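Stitley Community Hub > Newsletter > Repair Room

Last updated: 9th August

Old desktops: what we take and what we do with them
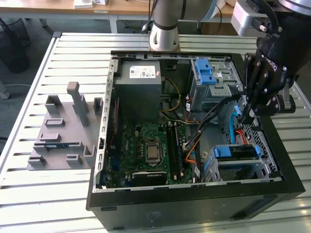 A Dell desktop with the side panel off and the processor showing.

The Repair Room took in 67 desktop computers during July, most of them from the office clear-out at Graveck. That is more than we usually see in a summer, and the shelves by the back door are full. If you have a tower to donate, please call before you bring it over.

Every machine gets the same treatment. The side panel comes off and the case is laid flat so the inside faces up. We blow out the dust, check the power supply label against our list, and look at the cables for cracked sleeving. If the cooler has to come off, the old paste is cleaned away and fresh paste goes on before it is refitted. Optical drives stay in if they open and read a disc. Hard drives are pulled on day one and wiped separately, and we can give you a slip with the serial number if you ask at drop-off.

Machines that pass get at least 4 GB of memory and go out through the Parkedby reading program. The ones that don't are stripped for parts. Power supplies, drive bays and latches are the things we run short of, so even a dead computer is worth having. Please leave the screws in. A case that arrives with its screws in a sandwich bag takes twice as long to sort.

We still can't take tube monitors, printers or anything with a swollen battery. The county site on Usmani Road accepts all three.

The parts fund stands at $400, and $166 of that is already set aside for thermal paste, wipes and replacement fans. Donations can be left at the front desk in an envelope marked Repair Room.

Recent items
Graveck clear-out: the full list
Keyboards and mice wanted
Parkedby reading program adds a second room
New drop-off hours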